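Workshop > Care and Cleaning > Cloths and Towels

Washing and folding plush microfiber

Plush microfiber picks up dust and polish residue and holds on to both until it is washed correctly. The notes apply to thick drying and buffing towels, plain or striped. Thin glass cloths are handled separately.

Wash microfiber by itself. Cotton sheds lint, and the fibers trap it. Use warm water and a small dose of liquid detergent. Do not use fabric softener or dryer sheets. Both leave a coating that reduces absorbency. Towels used with wax or oil should be soaked for an hour first and kept out of the general load.

Dry on low heat or on a line. High heat can fuse the fiber tips, and the damage is permanent. A towel that drags on a smooth panel after drying should be moved to the floor and wheel pile.

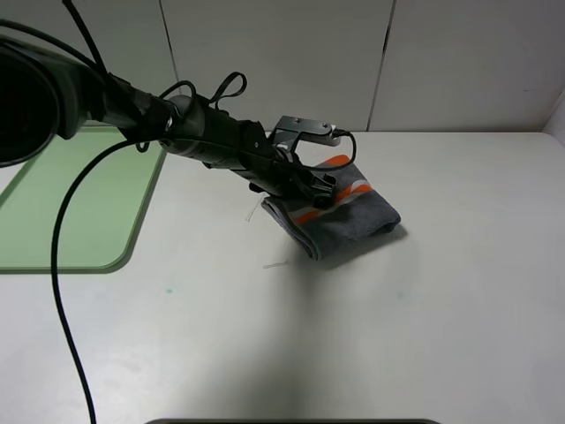

Fold on a flat, clean surface. Lay the towel out, square the corners, and fold in half with the short edges together. Fold in half again. Smooth each layer from the fold outward before making the next one. Thick pile leaves a rounded edge at the fold; do not press it down hard or stack weight on it.

Store folded towels in a closed bin or drawer. At Stovik we use one shelf per grade, with the fold facing out so a single towel can be pulled without disturbing the stack. Weights we stock are 400 for drying and a lighter grade for dusting, both in grams per square meter.

A towel dropped on the shop floor goes back to the wash, including one that looks clean. Grit in the pile will scratch clear coat and polished metal.

Filed under: laundry, microfiber, shop storage

Comments

Manuela Bianchini
Does the soak apply to spray wax too? Mine rinses out with the normal wash.

Evaristo Pace
I fold in thirds. Fits a narrow drawer better and the edges stay inside.

Urkell
Cut the tags off before first use. They scratch.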